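Home Topics Ask Members Log in

Two-arm assembly cell coming to our bench in December – what happens to the people on it?

Posted by Mei-kuen Leung

Hello all, and sorry in advance for the length. I've been on the small gearbox bench at Ollthorpe for 17 years, and we still put most units together by hand from a kitting board. There are six of us on days. Management has now told us that a two-arm cell is coming, and that we'll be "moving alongside it," which could mean nearly anything! We do 110 units on a decent shift. I'm not against the machine – my thumbs would be glad of a rest – but I'd like to hear from people who have been through it. Did you lose hours? Did the work get duller? And who ends up laying out the boards?

Yung-ching Wei

We went through this at Prekdale, so let me tell you how it went for us, and please take it as one shop's story. Nobody on our bench was let go, but two people moved to inspection and one of them never did warm to it. The rest of us lay out boards, watch the cell and finish whatever it hands back. Ours has a metal hand on one arm and a gripper on the other, and it works from a board much like the ones you'll know, with pegs for the gears and every part in its own spot.

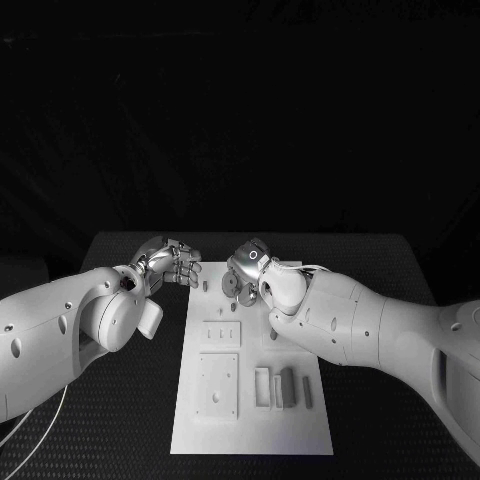 Gear assembly held over the pegs, plates and tray still to come.

The board matters more than I ever expected. When we built by hand, you could put a plate down a little crooked and your fingers sorted it out. Now a crooked plate means a stop, and you're walking over to clear it. So the layout has become the skilled part of the day, and I'd push hard to have that written into your job grade before the cell arrives. We asked afterward and it took months.

As for dull, well, some afternoons are. We swap places every two hours, which helps a good deal, and I do miss the chatting, as the stations ended up farther apart. Ask where the chairs are going. I mean that quite seriously!

Tang

depends on your contract. ask for the training in paid hours. we had 3849 stops logged in the first year at Wirkholm and guess who cleared them

Mei-kuen Leung

Thank you both, this is so helpful. I hadn't thought of the job grade at all, and I'll bring it up with our supervisor along with the paid training. Yung-ching, do you still build any by hand from start to finish, or has that gone completely?

Yung-ching Wei

Yes, the short runs and the odd repairs. I always put my name down for those.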